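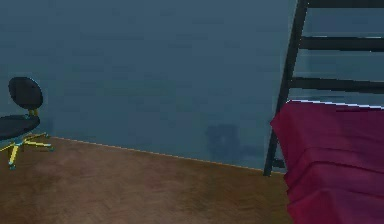 Shamim Bangash wrote to ask whether the bedroom task has to be run with the chair left where it is. It does. Reset the room before every attempt and leave the chair alone.

Check the gap between chair and bed first. The base legs splay wider than the seat, so set the clearance from the casters.

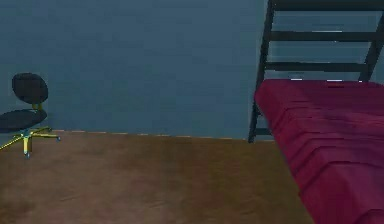
Plalus Home Robotics Club, Household Tasks Team

Drive routes stay on the open floor. Keep two hand widths from the bed frame and turn before the wall.

For pickups from bedding, approach slowly and from above. Folds shift the ball, so re-read its position 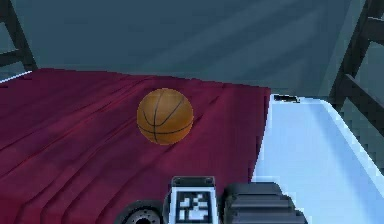 and only then close the fingers. Limit each student to six attempts per session. Log failures by cause: missed, slipped or pushed. Farzana Soomro keeps the log sheet.

Filed under: Bedroom tips, Student projects

Contact the club | © Plalus | Back to top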